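HIST 200: Paper and Power
Notes for Unit 3: Where Filing Came From
Instructor: Rohani Gunawan

Read these before the lecture. Reading them during the lecture is also popular, but you miss the maps.

1. The spike
For a long time an office "filed" a bill by jamming it onto a metal spike. Newest on top, oldest at the bottom, and a hole through whatever number you needed. It worked well enough for a shop with a few customers and badly for anyone who wanted to find something.

2. Pigeonholes
Next came desks full of small open boxes. Papers were folded, labeled on the outside and pushed in. Clerks spent much of the day unfolding things to see what they were and folding them up again. Elias Hamdan's chapter calls this "origami with consequences." He is very pleased with the phrase and uses it again on the next page.

3. Going vertical
In the 1890s papers began to stand on edge in drawers, behind tabbed guides. No folding. One sheet could come out without disturbing its neighbors. Typewriters and carbon copies had already made far more paper than the old desks could hold, so the timing was good for people who sold cabinets.

Key terms: spindle, docket, pigeonhole, tab, guide card.

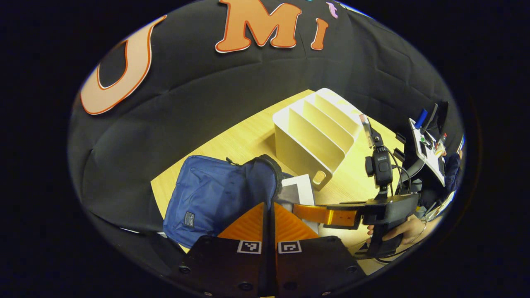 Fig. 2. Slanted dividers in a white plastic desk organizer.

For next time: pick one drawer or folder at home and write a page on how it is sorted. "It isn't" is an acceptable finding, but you still owe me the page. Hand it in at Room 3119, in the tray marked IN.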